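Remote Arm Operators Wanted (Skeptics Welcome)

Posted by the Tsuji bench group, Justmont

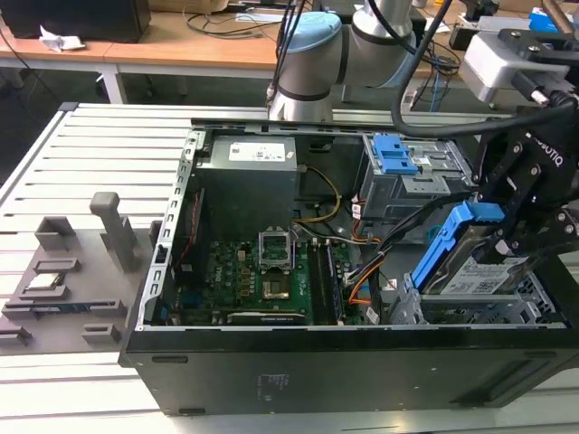 Most ads for this kind of work promise you a seat at the birth of something. We have read the same press releases you have, and we don't believe most of them either. What we need is people who can take a PC apart and put it back together by remote control, over and over, while the software records every move.

The project is called Fuver. It asks whether an arm can learn repair work from people steering it through the job: hard drives, memory, small parts in and out of a tray. The people funding it expect that 60 good demonstrations per task will be enough. We have 333 on drive seating alone and would not yet let the thing near a computer we cared about. Maybe the demonstrations are bad. Maybe the idea is. We would like to find out which.

You would work shifts of four hours at our Cloltholm site, starting at 7 a.m. or noon, from May. You steer the arm with a hand controller. Expect to be slow and annoyed for the first week. When you botch a run, you mark it as botched and leave it in the log. Please don't apply if you are the type to quietly delete those.

You should have:
Steady hands and normal or corrected eyesight
Some practice working inside desktop computers (hobby practice is fine)
Patience with a gripper that can't feel what you feel
A willingness to write two plain sentences after every run

A degree is not required. Neither is any experience with robots, and people who have it tend to argue with the controller.

Pay is $558 a week before tax, paid training included. There is no equity, and we can't promise the job will last past the summer.

To apply, tell us in half a page about a repair that went wrong and what you did next. Leave it at the Cloltholm front desk or send it through the form on the Justmont jobs page. Cover letters about the future of work will go unread.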